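4. Public Demonstration at Arkden

4.1 Setting and procedure

The open day was held at the Arkden site on Saturday, August 9, 2025. It was the second public showing of the Skerneck hand-held gripper and the first at which visitors were allowed to use it themselves. The earlier one, the previous November, took place at Huncombe and was limited to a talk and a short staff demonstration.

A total of 157 visitors signed in at the door. Of these, 50 agreed to take part in the trials reported below. Participants were told how to open and close the fingers, shown one pick and one place by a member of staff, and then left to work without further instruction. No one was asked to finish a set number of attempts. A trial began when the participant picked up the gripper and ended when it was put back down on the table.

We recorded 359 attempts in all. An attempt was counted when the fingers closed on an object, whether or not the object was then lifted. Attempts in which the participant stopped to ask a question were kept, as long as the gripper stayed in the hand. Figure 4 gives the view from the gripper at one of the tables.
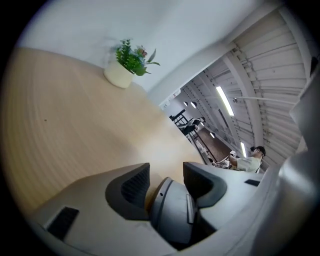 Figure 4. View from the hand-held gripper during the open day, with both fingers and the tabletop in the foreground and the wider room behind.

Staff stayed within reach of each table but were asked not to comment on technique. This was harder to keep to than we had planned. Visitors talked to each other freely, and those waiting often gave advice to the person whose turn it was. We did not try to prevent this. An open day is a social event, and a silent one would have told us little about how the tool is picked up by people who have never held it.

4.2 Observations

Most participants closed the fingers too early on their first attempt. They judged distance from the tips, while the ridged inner faces make contact further down. After a few tries many had changed their approach and brought the tool in lower. Participants who watched someone else first seemed to make this change sooner, though we did not record waiting time and cannot test the point.

The second common problem was wrist angle. The housing is wide, and when it was turned far to one side it met the table before the fingers reached the object. Staff who use the gripper daily avoid this by stepping around the table. Visitors tended to stay where they were and twist the arm instead – a habit that also led several of them to report a tired wrist.

The attempts from the open day were added to the 1679 already collected by staff under the Mishra protocol. They were stored as a separate group and are not included in the training results of Section 5. Lighting and table layout at Arkden were not controlled, and the two groups should not be compared directly on success rate.

Comments (3)

Did left-handed visitors have more trouble with the wrist angle? The paper doesn't say which hand people used.

I was there in the afternoon and can confirm the advice from the line was constant. Mine was mostly wrong.

Section 4.1 says attempts were counted when the fingers closed on an object. What happened to the ones where they closed on nothing? Those seem worth reporting too, given what 4.2 says about closing early.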